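Startseite | Inhalt | Kapitel 4 | Glossar | Register
Lesezeit: 2 Minuten
Redaktion Lehrbuchreihe Ferach, März

Kapitel 4
Beispiele sammeln: Demonstrationen mit handgeführten Greifern

Ein lernendes System zur Objektmanipulation ist auf Beispiele angewiesen, deren Qualität die spätere Leistung maßgeblich bestimmt. Das vorliegende Kapitel behandelt die Planung, Durchführung und Prüfung solcher Aufzeichnungen. Vorausgesetzt werden die Grundbegriffe des Imitationslernens aus Kapitel 2.

4.1 Demonstration ohne Roboterarm

Bei der handgeführten Demonstration bewegt eine Person den Greifer unmittelbar selbst. Aufgezeichnet werden die Sicht der mitgeführten Kamera, die Lage des Werkzeugs und die Öffnungsweite der Backen. Das Verfahren eignet sich für Wohnräume, in denen ein ortsfester Arm nur mit erheblichem Aufwand aufzustellen wäre. Der in diesem Kapitel verwendete Datensatz Greltport umfasst 1120 Demonstrationen, von denen 159 kleine Schmuckstücke betreffen.

Glänzende Metallteile stellen besondere Anforderungen: Spiegelungen und Schatten verändern sich mit jeder Bewegung der Kamera. Ein flacher Schachteldeckel mit weißem Boden bietet einen ruhigen Hintergrund, auch wenn die weitere Umgebung – etwa ein bedrucktes Bettlaken – reich gemustert ist. 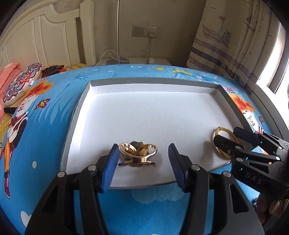 4.2 Auswahl der Objekte und Ausgangslagen

Vor Beginn einer Sitzung ist festzulegen, welche Objekte gegriffen werden und in welcher Lage sie sich befinden. Zwischen zwei Durchgängen wird die Ausgangslage verändert. Fehlgriffe sind zu kennzeichnen und getrennt abzulegen.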